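Notes for week 2: waypoints, frames and why your approach pose matters

Okay, so last time we left off with the planner happily finding paths and me complaining that a path is only half the job. Today I want to get into the other half, the bit where the gripper gets near something delicate and your code has to slow down and behave itself. (If you missed the lab, grab the Kusuma starter files from Rin Ishida before you read on, or half of this won't make sense.)

Our running task is putting a processor into its socket. I love this one and students usually hate it for the first hour! It's small, it's fussy, and it shows up every lazy assumption you've made about coordinate frames.

Start with the frames. You need one for the parts fixture, one for the computer case and one for the socket, and the socket frame is a child of the case frame. Please don't hang everything off the robot base. Eliseo did that in his first version and then somebody nudged the case, and he spent an afternoon re-teaching every pose by hand. With a proper tree you update one transform and go get coffee.

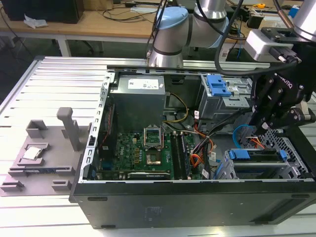 Fig. 1. The processor in its fixture pocket at left, the open socket in the case.

Look at how much stuff lives around that socket: memory on one side, a heatsink and fan, cables all over the place. A planner that only checks the goal pose will cheerfully drag a finger through the wiring on the way in. So we split the motion into pieces:

approach: free-space plan to a point straight above the socket
descend: straight line, slow, socket frame only
release: open, wait, check
retreat: back up along the same line

The planner gets 1000 samples for the approach. If it fails, try 10 fresh seeds before you give up and call the error handler. For the descend step don't use the sampling planner at all, just interpolate the line and check each step for collisions.

Cables are the annoying part. They bend, they don't match any model, and I wouldn't trust a tidy mesh of them for a second. What I do is wrap a fat box around the whole bundle and tell the planner to stay out. Crude, but it's one line in Garari and you can shrink the box later if the approach gets too cramped.

For next time: write the four steps as separate functions, log the socket frame before every descend, and send your log to Paraskevi Bakalis. Bring questions about force limits, we'll start there.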